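The Second Basin

They gave us the machine in December, when the hotel was half empty and it could get in the way without costing anybody a tip. It came up in the service lift with a man from Widari who wore paper covers over his shoes. The management at Rosthorpe had put out cakes.

I had done the second floor for 9 years. Seventeen rooms, a bed and a bath and a basin in each, and a trolley with one bad wheel. The man told us the machine would take the basins off our hands. He said it kindly. He said basins were hard on the wrists, which was true, and that we would have more time for the guests, which struck me as odd, as the whole skill of my job was never meeting them.

'And what happens to the minutes?' I asked.

He looked at his tablet. The minutes, he said, would be looked at.

They were. By the spring a room was worth 18 minutes on the sheet where it had been worth more, and one of the girls from the third floor had gone to the Ferraro across the square, where they still did everything by hand and paid worse. The machine did its basins. It stood over each one with its blue glove on the rim and thought about it. I could have done the taps, the mirror and the bath in that time, and mostly I did, squeezing round behind it with my elbows in.

I will be fair. It did not skip the overflow, which I have skipped on a bad day. It never left a cloth behind the pan. But it could not tell a hair from a crack, and it would go at an old chip in the glaze over and over, patient as a nun, until I came and tapped the button on its side. That was my job too now, though it wasn't on the sheet. Nor was changing its cloths, or moving the guests' toothbrushes out of its way before it started, or wiping the spots it had decided were not there.

I asked for those to be written down. The housekeeper said she would pass it on to Minitz, who owned us by then, and she may have done. What came back was a card thanking the team for making our new colleague welcome, with a drawing of a bucket on it.

There is a room at the end of my corridor with a wide basin, newer than the others, and the machine liked that one, if liking comes into it. I used to stop in the doorway with the towels over my arm. I was waiting for it to finish so that I could start, and I noticed that my hands had begun going through the motions by themselves – rim, slope, plug, tap – in the air, against the towels.
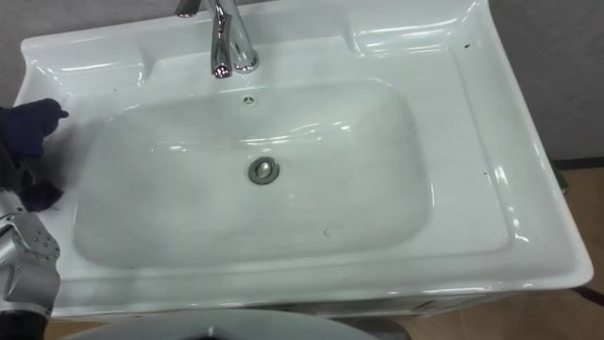 When it had gone on to the next room I ran my thumb along the rim, as I had been taught to do by the woman who had the floor before me. Then I got out my own cloth, the yellow one, and looked at the clock on the bedside table. There were 2 minutes left on the room. I used both of them on the basin and went to see to the bed in what would have been my break.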